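Registros de lavanderías en la genealogía familiar

Los registros de lavandería son los libros, talonarios y listas de clientes que llevaban los negocios de lavado de ropa, y en genealogía sirven para situar a una familia en una calle y en una época. Yo llegué a ellos de rebote, buscando a una bisabuela que no salía en ningún padrón, ¡y ahí estaba, con sus sábanas!

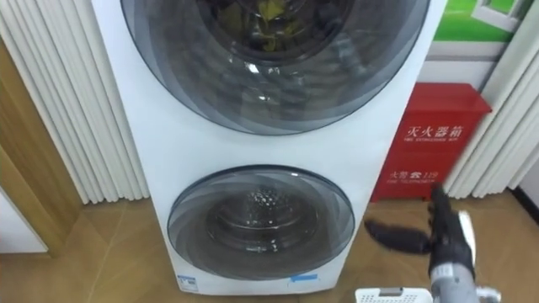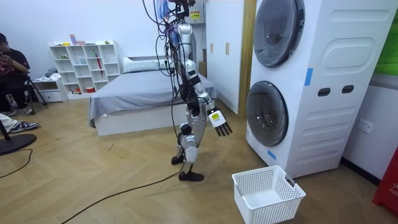
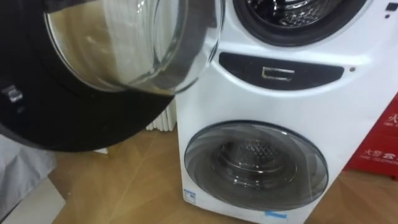 Lavadora blanca de dos tambores superpuestos.

Contenido

Lo normal es encontrar apellido, domicilio, prendas entregadas e importe. El libro de la casa Muriithi, en Aststead, tiene 80 páginas y llega hasta la clienta 1008 (mi bisabuela es la 11, de las primeras). A veces aparece el oficio del cliente, y eso ya es una fiesta.

Marcas de ropa

Cada familia tenía su marca cosida o escrita con tinta: iniciales, un número, las dos cosas. Zawadi Gachanja reunió las de Aststead en un índice que yo uso muchísimo - conviene buscar también por el apellido de soltera.

Limitaciones

Quien lavaba en casa no figura, claro. Tampoco hay edades ni parentescos, y la ortografía va a su aire: a los Zudeck los he visto escritos de tres maneras en 10 líneas. Yo siempre cotejo las direcciones con los padrones y con los recibos de alquiler.

Véase también

Padrón municipal
Libros de contabilidad doméstica
Guías de calles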